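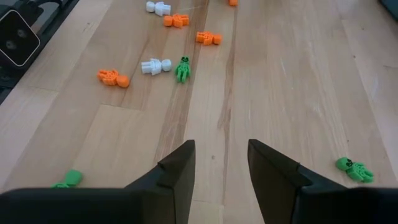 # The Arm in the Dining Room

Anikó Magyar moved the dining table into the garage in March, and it hasn't come back. The part of the house where it used to stand has a hardwood floor, good afternoon light and one outlet that works. For a robot arm built at home on weeknights, that was enough.

The arm has a name, Testa, after the street where Magyar grew up. It has a black two-finger gripper, and its job is to pick up small things from the floor and drop them in a tray. The small things are plastic skeletons in orange, white and green. Each one has a round skull, a ribcage with little openings in it, and separate arms and legs.

"I wanted something annoying," Magyar says. "Blocks are too easy. You can grab a block almost any way you like and it comes up."

A skeleton is harder. The legs are thin, the skull is round and the fingertips tend to slide off it. If the gripper closes on an arm, the whole figure swings around and drops. The best place to hold one is across the ribs, and to do that the arm has to know which way the figure is lying. Magyar scatters them by hand at the start of each run and doesn't straighten them out.

## Starting with the wrong motors

She works days as a bookkeeper and had never built a robot before this one. Her first attempt used hobby servos out of a drawer. They buzzed, got hot and sagged under the weight of the upper arm. She replaced the shoulder and elbow motors and kept the small ones at the wrist, where there is less to lift. The whole project has cost her $700 so far, and $200 of that went to parts she no longer uses.

The fingers took the longest. The first pair were flat and straight, and they pushed the skeletons along the floor like a broom. The ones on the gripper now have angled tips and a stepped notch on the inside. Magyar drew them herself and is on version 7.

"Version 4 was better at the ribs," she says. "But it broke when it hit the floor, and it hit the floor a lot."

Finding the floor was its own problem. The boards look level, but the arm doesn't think so. Reaching to the far left, it used to stop short and close on air. Reaching to the right, it pressed down hard enough to leave a mark. She fixed this with a small table of heights, measured at points across the work area with a feeler gauge and typed in one at a time. It took an evening. When the weather changes she checks a few of them again.

## Help from the shop

Some of the work happens at Flerkholm, a shared workshop across town where members pay by the month. That is where Magyar met Rosine Sabatier, who repairs sewing machines there and has a lot of opinions about backlash.

Sabatier got her to take the wrist apart. There was play in one of the gears, small enough that Magyar had been blaming the software for it. They shimmed it with a strip cut from a soda can, and the gripper stopped drifting to one side as it closed.

"She had 400 lines of code to make up for a loose gear," Sabatier says. "I told her to delete them."

Magyar kept a copy - she says she might want it - but the arm runs without it.

The camera rides near the gripper, looking down past the fingers at the floor. Having it there means it moves with the hand and always has the fingertips in view. It also means the fingers block part of what it sees. A figure lying close in can be half hidden behind the gripper body, and the arm has to back off and look again before it goes for it. Magyar added that second look only recently. Before that, Testa left the near ones for last and often didn't find them at all.

Color matters too. Orange is the easiest for the camera to pick out. White gives it the most trouble on the pale boards, especially late in the afternoon. For a while she thought about putting down a dark mat, and she even bought one. It is rolled up in the garage next to the table.

"The floor is what I have," she says. "If it only works on a mat, I'd have to carry the mat around."

Next she plans to replace the wiring at the elbow, where the cable rubs when the arm folds. After that she wants to try sorting by color, with three trays in place of one. Sabatier has offered to help with the trays. The table stays in the garage until then, and dinner is in the kitchen.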